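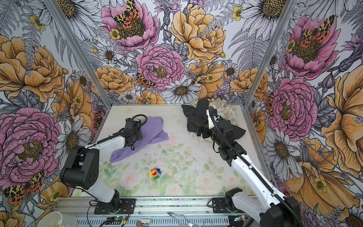

Emília Zelenák wanted to know, before I'd even got my coat off last time, whether a big flower print makes a small space feel smaller, and whether she should give up on peonies for her hallway. It was a good question and I gave it a lousy answer, so let me try again on paper. It depends on the ground color more than on the flowers! A large print on a pale ground, lilac-white for instance, lets the background run on between the blooms, and your eye reads that as air. Put the very same peonies on navy and the walls step toward you. Some people love that (I do, in a powder room). Emília, keep your peonies.

Handout 4: Large florals in small spaces

Bring this with you, plus your scissors and the Prasertsri sample book if you borrowed one. I only have 8 of those and they wander.

Scale

When I say large I mean the bloom is bigger than your spread hand. Pink and golden-orange peonies with white daisies tucked in between are a classic mix, because the daisies give you a second, smaller size to rest on. If every flower is the same size you get polka dots, more or less. Look for the fillers too: fern fronds, little buttercups, something thistly and lavender. In a well-drawn paper they're doing most of the work of hiding the repeat, and you hardly notice them.

Moths are having a moment, by the way. I used to steer people away from insects on walls and I've completely changed my mind (the orange ones look terrific near an orange peony). One caution: a moth is a landmark. People spot it, then they spot the next one, and now they're seeing your repeat. Check where it lands before you cut.

Same paper on three walls

Wrapping the same design around the left, back and right is my favorite trick for an alcove or a booth. It saves you having to pick an "accent wall," a phrase I'd happily never hear again. What to watch:

Start in the middle of the back wall and hang outward. Get your best bloom up high, near the center, and let the corners take what they're given.

Corners will chop a flower in half. Fine! If you really can't stand it, a slim vertical post or strip in each corner gives the pattern a place to stop. Plain metal looks cleaner to me than painted trim, but that's taste.

Panels or paste? For the practice booths we use panels, so we can swap them. The Vestero boards we had before August warped on me and I'm not over it.

The surface in the middle

Now for the part where we argued. If the walls are loud, what goes on the tabletop? Half of you said plain white. I'd still say a second floral, much paler, roses and leaves in washed-out pastels. It has to be quieter than the walls by a good margin. Squint at it from across the room, and if the table goes nearly blank while the peonies stay put, you've got it right. If both shout, swap the table covering first, it's cheaper.

Keep it flat, too. A printed cloth with wrinkles ruins a fine ink-line pattern faster than anything.

For next time

Pick one wall at home and measure it. Work out how many strips you need from a roll with a 55 cm repeat (yes, centimeters, the Jurkimton rolls come that way and I'm not converting them for you). Add an extra repeat to each strip for matching. Bring your number even if you think it's wrong.

Reading is page 13 of the packet, just the bit on ground colors. Skip the Plison article, the color plates copied so badly you'd think everything was gray.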